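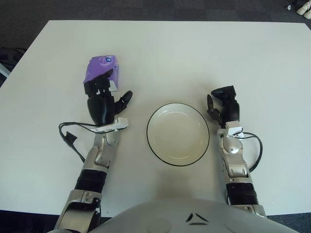
Every September, when the weather makes up its mind and people pull the cover off whatever they've got in the shed, I get asked the same thing. Should I put slotted rotors on it? Sometimes it's drilled rotors, sometimes drilled and slotted, and lately it's been the full Gretent kit with the coloured calipers and the little bag of stickers. My answer has been no for 19 years and I haven't yet seen a reason to change it, at least for a car that goes to work and back and tows a box trailer to the tip.

The ad copy says slotted rotors run cooler, bite harder and last longer. I'd like to know compared with what. Compared with the warped, lipped, rusted things that came off the car the same afternoon, I have no doubt. So would a pair of plain rotors from the cheap end of the counter. You take off worn rotors, glazed pads and fluid the colour of tea, you fit new everything, you drive around the block and the brakes feel marvellous. Then the bloke writes a five-star review of the slots.

I've read a lot of those reviews. Hardly any of them mention the fluid. The instructions in the Gretent box tell you to flush it, which is good advice, and I'd bet a fair share of the improvement people feel through the pedal comes out of that bottle.

Slots do have a job. They sweep the pad face and give gas and dust somewhere to go when things get very hot. On a circuit, lap after lap, with a pad compound that's meant to live up there, fine. Coming down the range with the family on board and the gearbox left in top, your trouble is heat soaking into the fluid because you're dragging the pedal for ten minutes. Change down. It's free and it works on every car I've owned.

Drilled rotors I like even less. Holes take metal away, and metal is what soaks up the heat. I've had cracked ones handed to me across the bench with the cracks running from hole to hole, and the owner wanting to know if they could be machined. They could not.

Aldo Tedesco and I have been arguing about this since he ran the back bay at Studwood and I was a customer who wouldn't go home. Aldo fits the fancy stuff. He says the customer wants it, the parts are legal, the work is done properly and everybody leaves happy, so where's the harm? I'll give him the first three. The harm is that the money was going to be spent once. The fellow with the $1,000 set aside for his brakes spends it on rotors and calipers, and drives out on tyres that are 8 years old and hard as a kitchen bench. Tyres stop the car. You can put any caliper you like behind a tyre that's let go and it will make no difference to where you end up.

Aldo's comeback is that nobody asks him about tyres. I think a workshop is allowed to bring it up.

He does have me on one point, and I'll put it in here because he'll only write in otherwise. Factory rotors aren't what they were. I bought a pair of Benedetti blanks for the wagon, plain as you like, and they were pulsing through the pedal inside a year. I went through the lot looking for something else to blame – hub faces, wheel nuts, a sticky slide pin – and found a bit of rust on one hub that I should have cleaned off before I started. So it may have been me. It may have been the rotors as well. I replaced them with another brand, cleaned the hubs back to bright metal, and haven't had a shudder since, which proves very little either way.

What I can't stand is the numbers. Grurnel, who make a perfectly decent pad, had a flyer on the counter at my local parts place promising shorter stops, with a bar graph and no scale on it. No car named, no speed, no road surface, nothing about what was fitted for the other bar. I asked the young fellow behind the counter whether he had the test sheet. He turned the flyer over to look at the back, and there was a competition to win a fridge.

If somebody wants to convince me, it wouldn't take much. Same car, same tyres, same pads, same fluid, plain rotors in the morning and slotted ones after lunch, both sets bedded in. Give me 9 stops on each and print every one of them, including the bad ones. I'd read that over breakfast and I'd say so if I was wrong.

Until then, my list for a road car is dull. Good tyres at the right pressure. Fresh fluid. Decent pads of a compound meant for the street. Slide pins pulled out, cleaned and greased with the proper grease, and rubber hoses looked at with a torch, especially where they flex. Then plain rotors, if the old ones are under thickness, and measure them before you decide.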